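Open day at the Jemstead pottery works, 11/12/22

We arrived early, when they were still preparing the small hall for the visitors' talk.
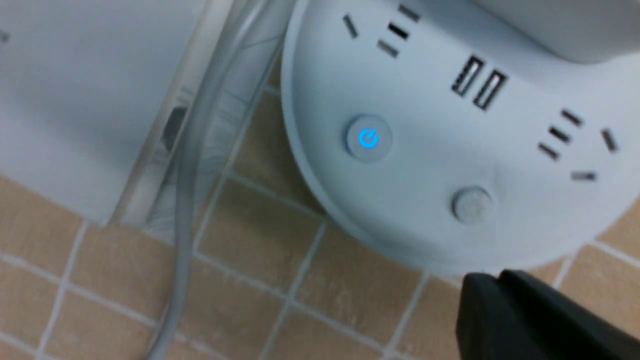 Birsen Coşkun thought that we should see the kilns first and hear the talk later, and she was right. The big kiln takes 853 cups in one firing, and our guide opened the door so we could look in. The glazing room was my favourite - eleven colours, all mixed by hand. I bought 2 bowls from the seconds shelf, with very small faults in the glaze.

The tea was good but the queue for it was long. Bus 133 stops at the gate, and the last one leaves before the shop closes, so please check the times. The next open day is in May.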